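Ticket 2361: Upstairs shower goes cold for a few seconds, then comes back
Status: Closed by owner
Category: Hot water / tankless
Unit: Jorkura tankless, natural gas, installed by previous owner
Location: Bromville, two-story house, one and a half baths

Opening post

Hi all. I've been reading this board for a week and I've tried most of the easy stuff, so I figured I'd open a proper ticket and keep notes as I go (my memory is terrible and my notebook is worse).

The problem: I get in the shower upstairs, the water's great, and then a few minutes in it goes cold. I mean really cold, jump-against-the-wall cold. It lasts long enough to ruin your mood and then the hot comes back like nothing happened. Sometimes it does it twice in one shower. The kitchen sink downstairs seems fine, but I don't stand under the kitchen sink for ten minutes, so take that for what it's worth.

No error code on the display. Set temperature is 120. The water here is hard, you can see it on every faucet in the house. I have no idea when the heater was last flushed and I'm guessing the answer is never.

Update 1

Cleaned the inlet screen filter. Shut off the cold valve, opened the drain, unscrewed the little cap, and a nice spoonful of grit came out. I was so sure that was it! Put it all back, ran the shower, got three good minutes and then the cold slug again. So that wasn't it, but if you haven't looked at yours, go look, it takes no time at all.

Somebody replied asking if the gas valve is all the way open. It is. Handle's in line with the pipe.

Update 2

Did the vinegar flush over the weekend. Bought a cheap pump and two washing machine hoses, hooked them up to the service ports, and let it run in a loop out of a bucket for an hour. The vinegar went in clear and came out looking like weak tea with chunks. The whole basement smelled like pickles and still kind of does.

Result: better! The heater is noticeably quieter and the hot water gets upstairs sooner. But the cold slug is still there, just shorter.

Also one of the service port caps was seized and I had to go borrow a bigger wrench, which turned a two-hour job into most of an afternoon. If you're planning this, try the caps before you buy the vinegar.

Update 3

Okay, the suggestion from the replies was to check whether flow is dropping below what the heater needs to keep the burner lit. I didn't know this, but these things shut off the flame if the water's moving too slowly, and then they have to go through the whole start-up again when it speeds back up. And in the meantime a stretch of unheated water goes right on through and up the pipe to your neck.

So I did the bucket test at the showerhead. Filled a one-gallon bucket and timed it on my phone: 44 seconds. That's slow. With the showerhead unscrewed and just the bare arm, it filled way faster, didn't even get a decent time on it because I was too busy getting soaked.
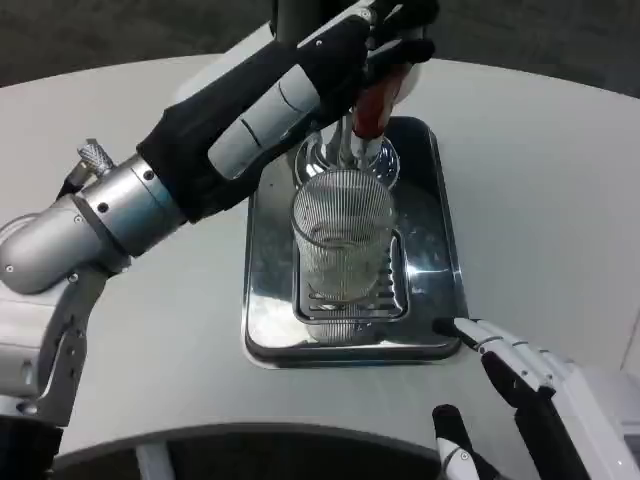 The showerhead is a Bresska low-flow one that came with the house, the kind with the little twist knob on the side for the spray pattern. I pulled it apart as far as it would go and the screen behind the nozzle plate was crusted solid on one half. Soaked it overnight in the leftover vinegar (at this point why not) and scrubbed it with an old toothbrush.

Retested in the morning and the bucket filled in about half the time. Took a full shower, no cold slug. Took another one that evening, one cold slug, right near the end. So close.

Update 4

Thinking about that last one. What's different near the end of my shower? I turn it down. I always do it, I nudge the handle toward cool because I've been standing there forever and I'm overheated. With the heater set at 120 the valve is already mixing in a fair amount of cold, so when I nudge it, even less hot is getting pulled through the heater, and I bet that drops it under the limit.

Two people in the replies said to turn the set temperature DOWN, which felt completely backwards to me. But it makes sense once you draw it out. Cooler hot water means the valve has to use more of it to get the same shower, so more water goes through the heater and the burner stays happy.

Set it to 112. Will report back.

Update 5

Three days at 112 and not one cold slug! I tried to make it happen, too. Nudged the handle down at the end like I always do, ran the bathroom sink at the same time, flushed the toilet in the middle. The pressure wobbles a bit when you flush but the temperature holds.

The dishwasher seems to be fine with it, for the person who asked. It has its own heating element. The only complaint so far is the kitchen sink, which takes a bit longer to feel properly hot for greasy pans.

Update 6

One more thing, for completeness. The handle upstairs had gotten stiff, so I swapped the cartridge in the shower valve while I was on a roll. I used a Moradi replacement from the hardware store and it fit without any drama, though you do have to line up the notch or your hot and cold end up reversed (ask me how I know). I don't think the old cartridge was causing the main problem, but its rubber seals were pretty chewed up and the new one is a lot smoother.

Since it's easier to set the handle where I want it now, I'm fiddling with it less, and that probably helps too.

What I'd do in order if I had to start over:

Time the bucket at the showerhead first. It's free.
Clean or replace the showerhead.
Check the inlet screen.
Try a lower set temperature.
Flush the heater with vinegar, and put it on the calendar to do again next April.

Reply to the question about a recirculation pump: no, I don't have one, and I don't have a check valve anywhere that I can find. If yours has a recirc line, your cold slug could be coming from something else entirely and I'd open a separate ticket with your setup, there are people on here who know those systems much better than I do.

Reply to the question about descaling powder: never tried it. I used plain white vinegar, enough to keep the pump covered in the bucket.

Closing this one. I'll reopen it if the cold comes back when the incoming water gets chilly this winter. Thanks to everybody who chimed in, and sorry about all the exclamation marks in my first private messages, I was typing with wet hair.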